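Who gets to put the fruit back

Writing this in the gap before the afternoon lot come in, so forgive the state of it.

I have run the floor at Cillow for a good while now. We set up shop displays – shelves, samples, show goods – for other people's shops, and we test the layouts here before they go out in vans. Small place. Most of what we do is putting things on shelves, looking at them, moving them, putting them back. It sounds like nothing. It is the whole job.

Since June there has been an arm on the test bay, from a firm called Metero. It has a black hand and it puts things on shelves.
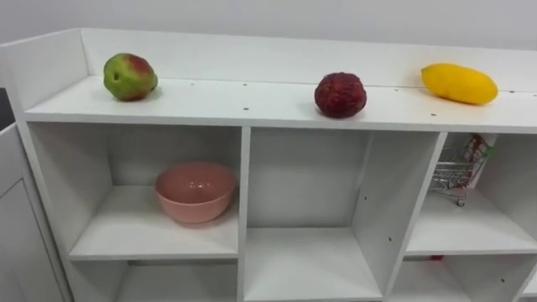 Fruit on the top board at the test bay, bowl and little trolley below.

I want to argue something fairly plain. The trouble with bringing a machine into work like ours is mostly a trouble of who decides, and we are being very careless about that. Everybody argues about numbers instead. Will it take a job, will it take half a job. At Cillow it has taken no jobs so far, and I am told that is the end of the matter. It isn't the end of it.

Take Kolbrún Stougaard. Eleven years here if you count her time at Hijazi before we took over their lease. She sets a shelf by eye. Gap, gap, gap, something low on the left, something tall on the right, step back, pull one thing forward a thumb's width. Ask her why and she will say it looked mean the other way. She was never asked to write any of that down and I doubt she could.

Now a layout comes as a list of positions. The arm works to the list. Kolbrún's new task is to check the result against the list, and if an item is off, she marks it on a tablet. She isn't meant to move it. If she moves it, the run doesn't count.
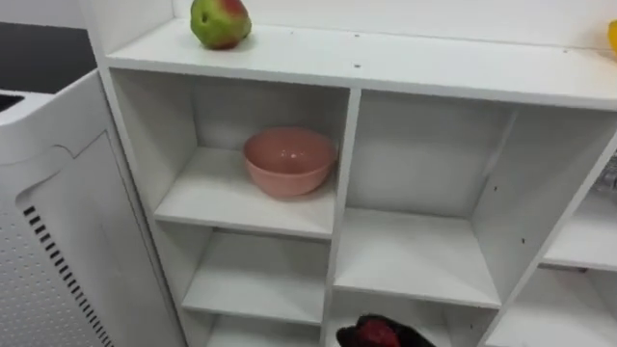
So she stands there. A person with the best eye in the building, with her hands by her sides, ticking. She told me on Tuesday she had gone a whole morning without touching a thing and that her shoulders felt great and she hated it. Both true, I think. The shoulders matter. I have had mine done and I would not wish it on anyone, and the low shelves are murder on the knees after forty minutes. Anybody who writes about this sort of work as if it was all craft and pride has not knelt on a tiled floor at the end of a long shift.

Which is my quarrel with the other camp. Ziad Issa on our lates thinks I am soft about all this. He likes the arm. He says the repeats were always the worst of it, the same three things up and down, up and down, 149 times for one client who wanted to know which height sold better. Let it have those. He is right! I'd have paid out of my own pocket for it to have those.

But look at what got handed over. The repeats, yes. Also the deciding, which was the good bit, and which no one at the top seemed to notice was a seperate thing. They bought an arm and the choosing went with it, like the cable in the box.

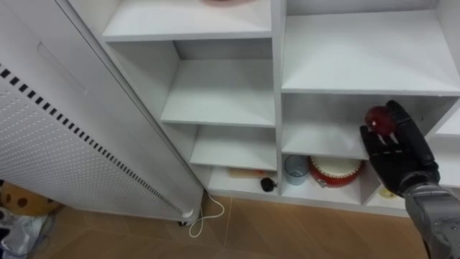 There were 2 meetings before it arrived. I was in both. We talked about power, floor space, insurance, where the vans would load. Cost per run came up a lot. What the four people on the bay would do all day came up once, near the end, and the answer was "oversight". Lovely word. Means standing.

And the pay stays the same, before anyone asks. Same grade, same rate. The sheet on the wall says 580 runs is the target for the quarter and the people on the bay get nothing extra if we hit it, though every one of those runs needs a person there watching. If watching is the skilled bit now, pay it as skilled. If it isn't, then stop telling me the jobs have got better.

What would I do. Not send it back. I would let the people who know shelves write the lists, for a start, and put their names on them. I would let them stop a run and shift a thing because it looks mean, and count that as work done and not as a spoiled run. Trunulia, who we share a yard with, do something like this with their packing line – an hour each morning where the crew set it how they want it. Their lot grumble less than mine. Small evidence, I know.
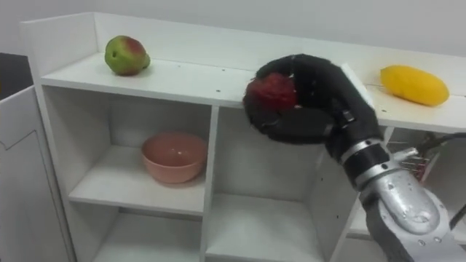

Red fruit in the hand, between the green and the yellow.

Management will say the lists come from the client and that's that. Some do. Plenty come from an office upstairs where they have never had to make three bits of fruit look like something you'd want to buy. Kolbrún could do thier layouts in her sleep and she'd argue with half of them first, and the arguing is worth money, if anybody cared to add it up.

Van's here. I have asked for the lists to be on the table at the next staff meeting. Will say how it went.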